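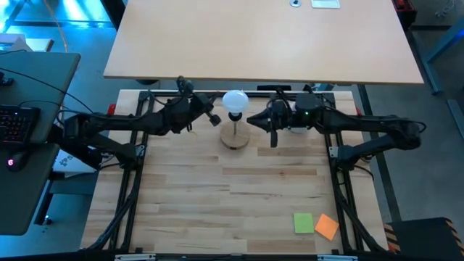
Fig. 1. Bench lamp, white globe in black socket, round wooden base.

Small Lamps and Fittings: week 7 handout
February
Notes by Halima Bashir

Lamp parts first, bottom to top. Learn the words, you'll need them for the write-up.

Base. Round, wooden on ours. Wide enough that the lamp doesn't tip when someone bumps the bench. Rule of thumb from the Adeyemi notes: tall stem, heavy base. If yours rocks on a flat surface, fix that before anything else. Felt pads are in the drawer with the grommets.

Stem. Thin vertical rod. Check for plumb by eye from two sides, then with the small square. A lean of a couple of millimetres at the bottom looks awful at the top. Loose stem = tighten from below, don't twist the socket to do it.

Socket (lampholder, same thing, both words turn up in the readings). Black on this one. Outer shell, insulating liner, centre contact, threaded shell. Hot conductor goes to the CENTRE contact, neutral to the threaded shell. Get this backwards and the lamp still lights, so the mistake can sit there for years. Underline that.

Globe. Screw type in fig. 1. Round bulbs throw light every direction, incl. straight into your eyes if there's no shade. Good for a hallway, tiring on a desk.

Changing a bulb, the boring way
- Unplug it. Switch off is not enough, the switch may be on the wrong leg.
- Let it cool. LED too, the collar gets hot.
- Hold the socket still with one hand, turn the bulb with the other. Anticlockwise out.
- Look in the socket before the new one goes in. Scorching, green crud, a flattened centre tab. Any of those, stop and come see me or Montri.
- New bulb in by hand until it's snug. Don't crank it.
- Plug in, test, write it in the log.

Lumens vs watts
Still getting mixed up in the quizes. Watts is what it draws. Lumens is what comes out. For the exercise use 600 lm for the bedside case and 1000 lm for the reading corner. Max wattage marked on the socket is a heat limit, goes by actual draw of the bulb, not the "equivalent" on the box.

Colour: warm white for bedrooms, cooler for the workbench. Matter of taste past that, Osaze and I have argued it enough.

Bench habits
Lamp goes toward the far end, clear space in front for your hands and paperwork. Butcher-block tops mark easily, so no bare soldering irons and wipe up flux the same day. Sticky notes are fine for wiring reminders, keep them flat on the wood and well away from any bulb that's on. Cords never across the aisle.

Before next class
1. Read the Nillov chapter on lampholders, skip the bit on bayonet caps.
2. Sketch a table lamp from home in section, label base, stem, socket, bulb. Neat pencil is plenty.
3. Answer in 2 sentences: why does polarity matter if the lamp lights either way?

Hand in to Marjan's tray by 9:30 am. Late ones go to Chinyere, and she does take of marks.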